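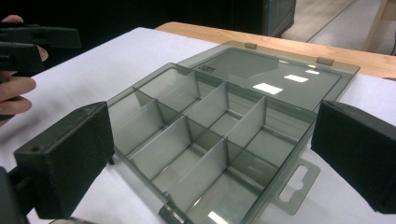

An open compartment box between the fingers of a hand-held gripper at Grultden, with a second gripper at left.

The first budget Miroslava Kováčik wrote for automating the kitting bench at Grultden had one line on it, and that line was a robot arm. The second ran to two pages and put the arm near the bottom. She is much happier with the second one, and after an afternoon in her workshop I can see why!

Grultden packs small-parts kits for repair shops: screws, springs, washers, all the fiddly stuff that goes into divided plastic boxes with a lid that snaps shut. People do it by hand and they do it well. The trouble is the range, which has grown to 114 different kits, and the fall rush, when every customer wants everything at the same time. Kováčik, the operations manager, started asking for quotes in June.

"Everybody wanted to talk to me about reach and payload," she says. "My boxes weigh next to nothing. I wanted to know what happens when the lid is open."

So before signing for anything, the company spent a small slice of the money on hand-held grippers. You hold one, you work the fingers, and a camera on the tool records what the job looks like from right down at the box. The recordings can later be used to teach an arm, but Kováčik wanted them first as a shopping guide. If a pair of blocky fingers in a patient person's hand can't get a decent hold on a thing, she figures, she has no business paying for an arm to try it.

Adom Mahama runs most of the sessions, and he is a joy to watch. He'll go at a box from the long side, then the short side, then turn it on the diagonal and start over, talking the whole time about where the walls flex. He has opinions on latches. He has stronger opinions on see-through plastic, which throws back the overhead lights and lets the table show through, and he works on plain white paper so that at least the background stays the same from one take to the next.

The team has logged 273 takes so far, and the budget has changed shape because of them. Lighting was never on the original list; now there is money for diffusers over the bench. There is a line for fingertips, too. The black blocks they started with are fine for learning, but Mahama wants to try softer pads and a narrower profile, and spares of each. Sihan Su, who keeps the recordings in order, asked for storage and got it, along with paid hours for sorting and labeling. That last item is the one Kováčik says she would have missed completely.

Then there's the arm itself. The shortlist is down to 2 suppliers, Boltex and Edet, and both have been sent the same crate of boxes and the same short set of clips. Norbert Štefanec, who handles purchasing, insisted on that. He wants each of them to quote for the whole cell, with guarding, installation and training in the price, and he wants the service rates in writing before anyone shakes hands. He has set aside about 76 hours of staff time for the trial period as well, charged to the project like any other cost.

I asked Kováčik what she'd tell a shop of her size that is just getting going. Start with the one product that annoys you most, she said, and borrow or buy the cheapest tool that lets you pick it up the way a machine would. Keep notes on every awkward part. Take the notes to the supplier.

Danica Hubáček has done just that at Flitby, a smaller packing outfit that visited Grultden over the summer. Her plan skips the arm for the coming year altogether and spends on grippers, a decent bench and somebody's time. She's as excited about it as anyone I met on this story, and she already has her first product picked out: a blister tray with a lid that pops up whenever you touch the wrong corner.

Grultden expects both quotes back before the year is out. Mahama, meanwhile, has moved on to hanging tabs.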